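My project was about cables, which sounds dull, but I ended up liking it a lot! I wanted to know how a thin cord settles on a smooth white tabletop, and whether the way you store it changes the curve it keeps. I called the write-up Vusance and kept notes all through December.
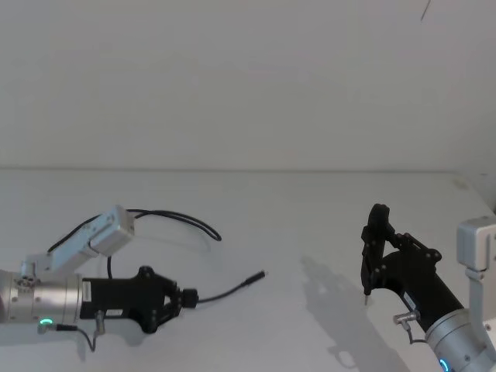
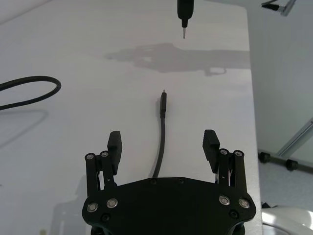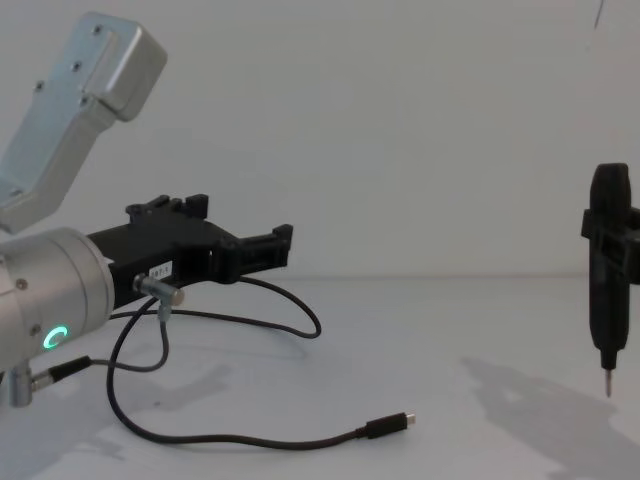 Black cable on the white table.

I logged 173 layouts, and the cords I'd stored coiled kept their bend for almost 2 hours – way longer than I guessed. The stiffer ones were a pain to measure (I used string and a ruler, so expect some wobble in my numbers). Next term I want to try braided cords and a rougher table.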